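Toothbrush mug – capacity, drainage and where to keep it
Bathroom Storage board, page 1

brullo_412
Replacing the toothbrush holder in a small bathroom. The old one was a Cestix ceramic block from 2012 with four holes, and the holes cannot be cleaned properly. Considering a plain mug instead. Capacity 316 ml, single brush, no lid.

Hirnport
A mug is adequate. Taper matters more than volume: a wide rim and narrower base let air in and keep the brush leaning on the wall. Mine is teal with a side handle.

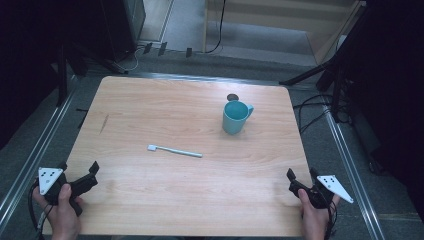
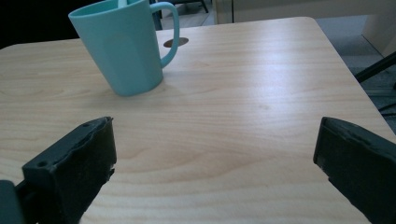 How often should a toothbrush mug be washed?
Once a week in hot water with washing-up liquid, then left upside down until dry.

mets_b
Disagree on mugs. Water collects at the bottom and the handle end of the brush stands in it. A wall clip has no base to clean.

Hirnport
Only if the brush goes in wet. Shake it, wipe the handle, then put it in. I have had no residue since December.

mets_b
That is two extra steps, twice a day. The clip needs neither.

Alby Cartwright
Clips depend on the wall. The adhesive type failed on my painted plaster – fine on tile. A mug of 298 g stays where it is put. I would avoid anything lighter if the brush is electric.

brullo_412
Manual brush, painted wall. Going with the mug. Is a folded flannel under it worth having?

mets_b
No. It holds water. Use a cork mat or leave the shelf bare.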